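Jenville Community Theater
Props and Wardrobe Meeting - Minutes
October 7, 2021
Held in the upstairs workroom, Guthrie Street entrance

Attendance: 4 members, which meets the minimum for spending decisions. The meeting opened as soon as the lights were working.

1. Minutes of the last meeting

Approved with one correction. The hat boxes went to the rear closet and were listed in error as being in the stairwell.

2. Money

The balance in the props account is $1041. After the paint bill and the deposit on the December hall rental are paid, it will be $936. There was a question about whether the paint bill belongs to props or to sets. It was left with props for this show, and the matter will be raised with sets before the next one.

3. Winter show, "The Cobbler's Window"

The shop window is the main prop piece. It needs 20 shoes on the shelves, all light in color so that they show up under the blue wash. They don't need to be wearable. The director has asked for different styles and sizes, with the small ones on the top shelf to make the shop look deeper than it is.

The shelf unit from the spring show can be reused. One bracket is bent and has to be replaced before anything is set on it. The back panel will be painted dark gray. Black was suggested, but the same panel is wanted for another show and gray is easier to cover.

4. Shoes looked at so far

Two shoes were discussed in detail, a white sneaker and a small white sandal with colored stripes on the straps. 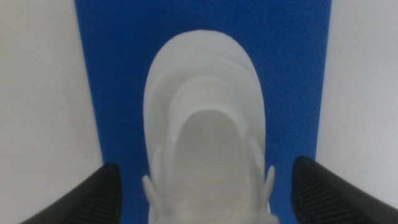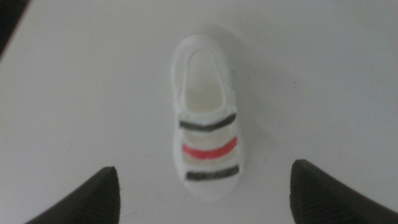 The sneaker was accepted as it is. It is plain, has no lettering on it, and the rounded toe will read well from the back rows. It goes on the middle shelf with the toe facing out. One member asked if it should have laces added. The feeling was that nobody past the second row would see them, and it was left alone.

The sandal took longer. It is a good size for the top shelf, but the red stripe on the middle strap is strong and the director's color list for the window has no red in it. Three options were talked over: paint over the stripe, turn the sandal so that the heel faces the audience, or keep it and use the red on purpose. The lead character has a red scarf in the second act, and two members thought a small spot of red in the window would tie in with it. The two dark stripes were not a problem for anyone.

Decision: keep the sandal unpainted for now and try it on the shelf under the lights. If it pulls the eye, it gets turned around. No paint goes on it without asking this group first.

5. Remaining shoes

Wondon Thrift has offered to set aside any white or cream shoes that come in, at their usual price. The group agreed to take up the offer. Boots are still short, and so is anything with a heel. Members were asked to check their own closets before money is spent. Single shoes are fine - the window only shows one of each.

Shoes brought in should be wiped down and have a paper tag tucked inside with the owner's name if they are to be returned. Shoes with no tag will be treated as donations. Last year there was a mix-up over a pair of loafers and the group would like to avoid another.

6. Storage

The shelf by the workroom door is full again. Moved and passed that the fabric scraps go in the large bin under the stairs and that the shelf be kept for shoes only until the show closes. Small items go in the Jomby boxes with the snap lids, because the open trays get knocked over. Nothing is to be left on the worktables at the end of the night. The room is used by the drawing class in the mornings and they have complained twice.

The request for a second key was discussed. The building office will cut one but wants a signed form. The form was not available at the meeting.

7. Other business

The cobbler's hammer used in rehearsal is too heavy and has marked the bench. A rubber one will be looked for. If none is found, the head of the present one will be padded and painted.

The program needs a short line thanking anyone who lends shoes. Names are to be collected as the tags come in.

Action items

- Replace the shelf bracket and paint the back panel
- Try the sneaker and the sandal on the shelf under the blue wash, with a look from the back row
- Confirm with Wondon Thrift and ask about boots
- Get the key form from the building office
- Find a rubber hammer

Next meeting to be held in the same room after the first lighting rehearsal. Meeting closed.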